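4. House Rules for Simulated Kitchen Trials

I'll admit we started writing rules because I was embarrassed. Our first Cunia report said the policy "succeeded" at putting food away, and when a reader asked me what I meant by succeeded, I went back through my own logs and found I'd used the word in at least two different ways. Sometimes it meant the gripper let go of the thing on the right shelf. Sometimes it meant the thing was still on the shelf after the arm backed out. Those are very different claims! So this section is a plain account of the rules we now follow at Hirnville, what each one costs us, and where I think they still leak.

4.1 Write down the finish before the start

Every task in the Harasym suite now gets a written end condition before anybody trains on it. For the refrigerator tasks, the item has to be supported by the named shelf, the gripper has to be clear of the cabinet, and nothing that was on a shelf at reset may have left it. That last part came in late. I fought it, to be fair, because it made our numbers look worse, and I now think it's the most useful line in the whole document. A robot that puts away one potato and knocks another one onto the floor has not helped anyone.

We hold each trial for 200 simulation steps after release before scoring it. Round things roll, and they can take their sweet time doing it. 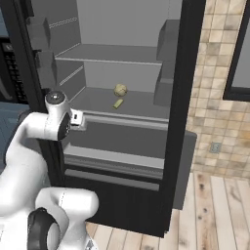
Figure 3. Simulated refrigerator task, with the gripper at the front lip of the middle shelf.

The second rule is about contact, and it's the one I get the most mail about. We log every touch between the arm and the furniture, including the soft ones that don't change the outcome. Shelf lips, door bins and the inner edge of the door are the usual places. In simulation it's very tempting to let these go (the shelf doesn't crack, the door doesn't mind), but a policy that leans on a shelf to steady itself has learned a habit you really don't want on hardware. Our limit is 35 newtons at any contact that isn't the item itself. Go over it once and the trial counts as a failure, even if the food ends up exactly where it should be.

4.2 Keep the seeds, keep the failures

We run 4000 trials per policy, and the random seeds are fixed and published with the scores. You can't swap out a seed you don't like. If the physics blows up and an object shoots through a wall, which does happen, the trial stays in the table under its own heading, "invalid," and the paper has to report how many there were. For the Alska baseline there were 44. I'd been quietly rerunning those for months before we wrote this down, and I didn't think of it as cheating. I'm pretty sure most people who do it don't either.

One thing I'd change if we did it over: we froze the rule text on March 15, 2021, but we didn't freeze the object meshes until May. A few of the early scores were collected on slightly different collision shapes, and we've marked them with a dagger in the results table.

4.3 What the rules don't cover

They don't say anything about speed near people, since there are no people in our kitchens. They also don't carry over to a real arm. Passing here gets a policy onto our hardware waiting list, where it starts again under the lab's own safety procedure, with reduced force limits and a person at the stop button. I've had a couple of requests to treat a Harasym pass as a sort of certificate, and please don't. The friction values alone would keep me up at night. We're still arguing over how to set those for cold, damp shelves, and for now the suite uses a single value for everything in the cabinet.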